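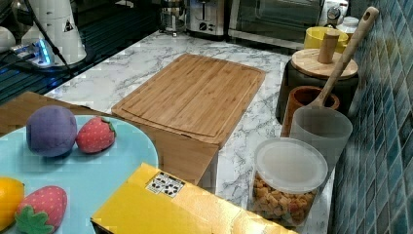

How long do I wait before using the board after oiling?
Overnight at least. Longer if the surface still feels tacky in the morning.

Section 2. First-time oiling, Trostau cutting boards

Do this before any food goes near it. Same steps for the small and large size.

You need: Itora board oil (or any food-grade mineral oil), two lint-free cloths, dish soap, old newspaper.

1. Peel the label off. Glue left behind? Rub with a drop of oil, wait, wipe.

2. Wash by hand, both faces, warm water and a little soap. Rinse quick. No soaking.

3. Towel off, then stand on its long edge to dry. 12 hours minimum. Flat drying = one side dries faster and you get a warp.

4. Newspaper down. Pour a small puddle of oil in the middle of the board and spread along the grain with cloth one.

5. Edges and end grain next. Ends drink the most, go over them twice. If your model has a juice groove, run a fingertip wrapped in cloth along it so oil doesnt pool.

6. Flip, repeat.

7. Leave on edge overnight. Wipe off whatever is left with cloth two.

8. Second coat, same as steps 4 to 7. Then it's ready.

CAUTION: Oily cloths. Follow the disposal directions on the oil bottle. Don't leave them wadded up in a warm spot, esp. if you used a drying oil.

CAUTION: No olive, sunflower or other cooking oil. Goes rancid, smells, and you will have to sand it back.

NOTE: Fornon wax paste can go on top after coat two. Optional. Thin layer, buff after about 14 minutes.

NOTE: Board feels fuzzy after the first wash? Normal. Light pass with fine sandpaper, along the grain, wipe the dust, then oil.

Re-oiling
Monthly for daily use. Quick check: drip some water on it. Beads up, fine. Soaks in and leaves a dark spot, time to oil.

Never
- dishwasher
- microwave or oven
- left in the sink
- stored flat on a wet counter

Stains and smells: coarse salt, half a lemon, scrub, rinse, dry on edge. Re-oil the next day if it looks pale. See Section 3 for cracks and seperated joints.

Section revised 5 May 2018, Nhung Thái. Replaces the April sheet, which had the drying time wrong.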